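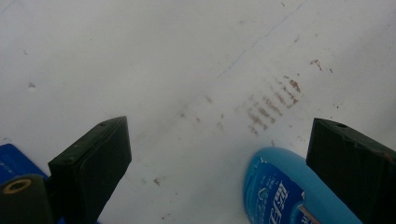

Fig. 1. Matte white surface, tinted slightly grey-blue by the light.

Flernport Building Trades College
Surface Finishes and Colour, Lecture 2
White finishes: lightness, tint and sheen
Issued 2023-08-29

Scope

These notes cover the terms needed to specify and inspect a white finish on a flat interior surface. Coloured finishes are left to Lecture 4. Preparation and application are in the workshop manual and are not repeated. Section numbers match the slides, except that the old section on limewash has been dropped and its material moved to the heritage elective.

1. What "white" means

A surface is called white when it reflects most of the visible light falling on it, reflects it nearly evenly across the spectrum, and scatters it in many directions. Remove the first condition and the surface is grey. Remove the second and it is a pale colour. Remove the third and it starts to behave like a mirror.

None of the three is ever fully met. The pigment in nearly all modern white paint is titanium dioxide, usually in the rutile form. Rutile scatters light strongly but begins to absorb near 400 nm, at the violet end of the visible range. The result is a very slight yellow bias in a paint that contains no other colourant. Makers commonly offset this with a trace of blue or black, which lowers the overall reflectance a little but moves the hue closer to neutral. Binders also matter. Alkyd binders yellow with age, more so in dark rooms, and this is a frequent cause of complaints about white doors and trim.

2. Light reflectance value

Light reflectance value (LRV) is the share of visible light reflected by a surface, weighted to the response of the eye and stated on a scale from 0 to 100. A perfect black would be 0 and a perfect diffuse reflector 100. Neither can be bought in a can.

For this course, a finish with an LRV of 80 or more is treated as white for specification purposes. That is a classroom convention. Some catalogues put the name "white" on colours well below it, and you should read the number and not the name.

LRV says nothing about hue. Two whites can share the same LRV, one leaning yellow and the other blue, and look plainly different when set side by side. It also says nothing about sheen.

Worked case. A corridor in the Prornalari housing project is specified with walls at LRV 80. The contractor proposes a substitute with an LRV 12 points lower, which puts it at 68. With the same fittings, the light leaving the wall on first reflection falls to 68/80 of its former value, or 85 per cent. The loss across the whole corridor is larger, as light that reaches the floor and far wall has often been reflected several times, and the reduction applies at each reflection from a painted surface. A substitution that looks harmless on a sample card can therefore take a lighting design out of compliance.

3. Colour of the light source

A white surface has little colour of its own, so its appearance follows the light closely. Under an incandescent lamp it sends yellowish light to the eye. Under a clear north or south sky (whichever faces away from the sun in your hemisphere) it sends bluish light. Fig. 1 shows a mild cool tint of this kind.

People in a room adapt to the dominant light within minutes and go on calling the wall white. Cameras adapt only as far as their white balance setting allows. A photograph is for this reason poor evidence of the colour of a finish, and site photographs should not be used to accept or reject one. They remain useful for recording location and the extent of a defect.

Correlated colour temperature, in kelvins, is the usual shorthand for the tint of a lamp. Low values are warm and high values are cool. It is a single number and cannot describe everything. Two lamps of equal colour temperature can still differ in the green-to-magenta direction, and white surfaces show this difference more readily than most coloured ones do.

Colour rendering is a separate matter. A lamp can have a suitable colour temperature and still leave gaps in its spectrum. White walls may look correct under such a lamp while skin, timber and textiles do not.

4. Reflected colour from nearby surfaces

Light arriving at a wall includes light that has already struck something else. A red carpet warms the lower part of a white wall. Lawn outside a low window gives a green cast to the ceiling near it. The effect is strongest close to the coloured surface and falls off with distance.

This has two practical results. A brush-out should be viewed in the room where the paint will be used, with the final floor in place or a large sample of it laid down. And a complaint that a wall is "two different whites" should be checked against its surroundings before anyone opens a new can. Holding a neutral card against both areas is normally enough to settle the question: if the card appears to change in the same way as the wall, the paint is not at fault.

5. Sheen

Sheen and colour are independent properties, but they are judged together by the eye. Specular gloss is measured with a glossmeter at a stated angle. The 60 degree geometry is the general one. The 85 degree geometry is used for low-gloss finishes, where 60 degrees gives readings bunched near zero. A gloss reading without its angle is incomplete and will be marked as such in the assignment.

A matte finish scatters light widely and hides small changes in the plane of the substrate. It tends to mark more easily under rubbing, and the rubbed area may become shinier than its surroundings - this is called burnishing. A semi-gloss finish cleans more easily but shows joints, filler and roller texture under light striking at a low angle.

Sheen also affects apparent lightness. From a direction away from the mirror reflection of the lamp, a glossy white can look slightly darker than a matte white made with the same pigment loading. From within the mirror reflection it looks lighter. Touch-ups made with the correct colour in the wrong sheen are visible for this reason, and changing the tint will not cure them.

6. Viewing and acceptance

Set the viewing distance, the lighting and the direction of view in the specification. If these are left out, each party will choose the conditions that suit its case.

The Likell sample schedule, handed out in Lecture 1, may be used as a model for layout. Note that its sheen column gives trade names only. For coursework, replace these with a gloss range and an angle.

Prepare samples on the same substrate as the job, with the same primer and number of coats. White paint over bare plasterboard and white paint over a sealed white card are not comparable. Allow full drying before judging; most waterborne whites change slightly in both lightness and sheen as they dry.

Compare samples edge to edge with no gap. A dark border between two whites makes small differences harder to see, and a strip of masking tape does the same. Turn the pair through a half turn and compare again, so that uneven light across the samples is not mistaken for a difference between them.

7. Terms to know

Brush-out: a trial area or card painted to judge colour and sheen.
Burnishing: local increase in sheen caused by rubbing.
Diffuse reflection: reflection spread over many directions.
Flashing: uneven sheen or colour caused by uneven absorption in the substrate.
Metamerism: a match under one light that fails under another.
Specular reflection: reflection at the mirror angle.

8. Assignment

Choose one room with white walls. Record the lamp types, the window orientation and the floor colour. Make a brush-out in two sheens of the same white and view it at midday and after dark. Report any change in apparent hue or lightness and identify the likely cause using sections 3 to 5. Zoëga sample pots are held in the finishes store and must be signed out. Do not exceed two pages. Reports are due in the first class of September; late reports go in the box outside the workshop.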